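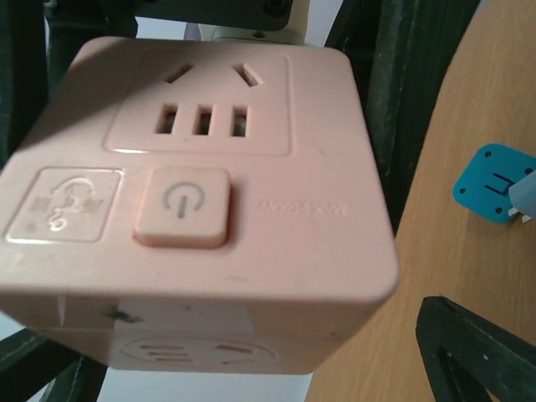
Caoimhe Daly answers the door with flour on both sleeves and apologises for the kitchen, where she has been making bread since six in the morning. She moved to Pledthorpe three years ago, after 18 years of working abroad as a piano teacher, and she still has boxes in the hallway which she did not open.

"People think that coming home is the easy part," she says. "I knew how to be a foreigner. I was good at it. Here I had to ask my neighbour on which day the rubbish goes out."

Her longest stay was in a city in the south of China, in a flat on the 3rd floor above a noodle shop. She had 45 pupils at the busiest time, most of them under ten. She taught them Bach before anything else, against the advice of the other teachers.

"They told me the children will be bored. But a child likes a puzzle, and Bach is full of puzzles. The parents were more bored than the children."

When I ask what she misses, she thinks for a long time and puts the kettle on. It is the noise, she tells me. In the evening she could hear the shop below, the scooters, and somebody's television through the wall. Pledthorpe has a population of 3,923 and after nine o'clock it is silent.

Her partner, Esben Bergmann, comes in from the garden to look for his gumboots. He is from Denmark and does not agree with her about the silence.

"I sleep very well here," he says. "She should try it."

Daly now teaches again, two afternoons a week, on an old upright in the front room. She has seven pupils and would like some more, also adults. The first piece is still Bach.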